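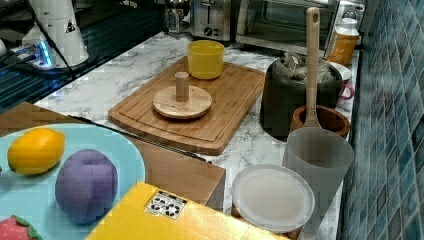
*Toaster and toaster oven on a veined white countertop. Stutus is sold for home kitchen use.*

**Vunwood Releases Stutus, a Plant-Oil Finish for Wooden Kitchen Goods**

TALGATE, 10/23/22 – Vunwood today released Stutus, a one-part curing oil for wooden kitchen goods. The product is meant for cutting boards, rolling pins, spoons, salad bowls, and knife handles. It replaces Vunwood Board Oil, which will remain on sale until existing stock runs out.

Stutus is a blend of refined linseed oil and carnauba wax. It contains no solvents, metal driers, dyes, or nut oils. The earlier product was a mineral oil, which stays liquid in the wood and has to be topped up often. Linseed oil reacts with air and hardens inside the outer layer of the wood, and the wax adds a low sheen and slows the uptake of water.

The new formula took longer to develop than planned. Early batches left a tacky surface on maple and other dense woods, most often when the oil was applied in cool rooms. The share of wax was cut twice, and the oil is now heat-treated before blending. The final formula was fixed in April.

**Application**

The wood should be clean, bare, and fully dry. Boards that were previously treated with mineral oil should be washed with dish soap and warm water, rinsed, and left to stand on edge overnight. Raised grain can be taken down with fine sandpaper.

Apply a thin coat with a lint-free cloth, working along the grain. Treat both faces and all edges, including the end grain, which will take more oil than the rest. Leave the oil for four hours, then wipe off everything that remains on the surface. Oil left standing will dry to a soft film that has to be scraped or sanded away. A second coat may be put on the next day.

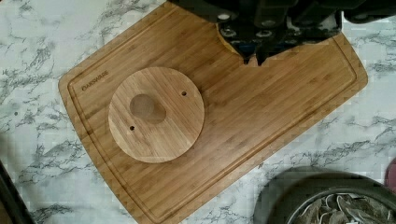 Grooves, handholds, and drilled holes need extra care at the wiping stage. Oil collects in low spots and cures more slowly there than on flat areas. Vunwood recommends a folded dry cloth run through each groove, followed by a second pass after a short wait. A cotton swab is suitable for hanging holes. Glued items may be treated in the same way as solid wood, provided that the glue joints are sound. Open joints should be repaired first.

Finished items should be kept out of use until the oil smell is gone and the surface feels dry to the touch. Cure time depends on wood species, room temperature, and air flow. Items should be stood on edge during this period, with air reaching both faces. They should not be placed in an oven or on a radiator.

**Safety and Disposal**

Cloths wet with linseed oil can heat up and catch fire if they are folded or thrown into a bin. Lay used cloths flat outdoors to dry, or soak them in water and seal them in a metal container. This warning is printed on the front of the label and repeated on the leaflet.

Stutus does not make wood dishwasher safe. It does not kill bacteria, and treated boards should be washed and dried after each use in the normal way.

"Most of the questions we got about the old oil were about how often to apply it," said Roos Smits, product manager for wood finishes at Vunwood. "The interval is longer with a curing oil, but the wiping step matters more. We rewrote the leaflet with that in mind and moved the cloth warning to the top."

**Packaging and Availability**

Stutus is sold in a 200 ml steel bottle with a child-resistant cap, under item number 821. A workshop can for furniture makers and board makers is priced at $49. The bottle can be ordered now from Vunwood and from stores supplied by Cho, the company's distributor. The workshop can is sold by Vunwood only.

Unopened containers should be stored upright, away from frost and direct sun. Once opened, the oil will slowly thicken as it takes up air. Oil that has formed a skin or does not pour freely should be discarded.

Unopened bottles of Vunwood Board Oil may be returned to the place of purchase for credit toward Stutus. The two products should not be mixed.

**About Vunwood**

Vunwood makes oils, waxes, and cleaners for interior wood. Its blending and filling plant is in Talgate.

**Press contact:** Roos Smits, Vunwood, Talgate. Safety data sheets, label artwork, and sample bottles are available to trade press on request.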